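The Bed Round

By the time Jayanthi Bhat got to the club room, the others had already named the robot Flusix and spent an hour arguing over who would drive first. It was the last event of the student cup, and the one she loved best – two arms, one bed, and a score sheet with 419 points on it!

"Left arm to the pillow," she called. "Right arm, go for the sheet. Get right into the folds."

Issa leaned on his controls and held his breath. 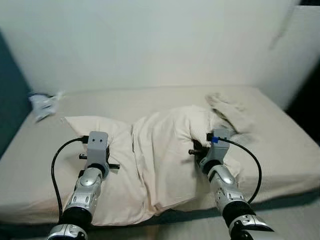 Eino wanted to know why they couldn't just teach it to sleep in a chair. Everybody laughed, even Ilse, who had written 800 lines of code for the grippers over the summer and was ready to write 800 more.

"Again," said Jayanthi. "From the top!"

They ran it again, and again after that, trading seats at the controls, shouting advice, eating crackers over the keyboard. Bernardo drove like he was landing a plane. Issa drove like he was late for one. For the pillow and cushion run they gave Jayanthi the chair, and her hands were shaking so hard she had to sit on them first.

"Slow on the left," Ilse whispered. "Slow, slow – yes!"

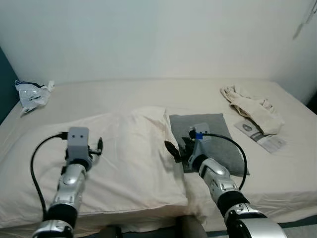 Jayanthi let go of the controls and found that she was grinning. She was fifteen, her homework wasn't done, and she wanted to stay in that room until morning.

"Who's next?" she asked, and four hands went up.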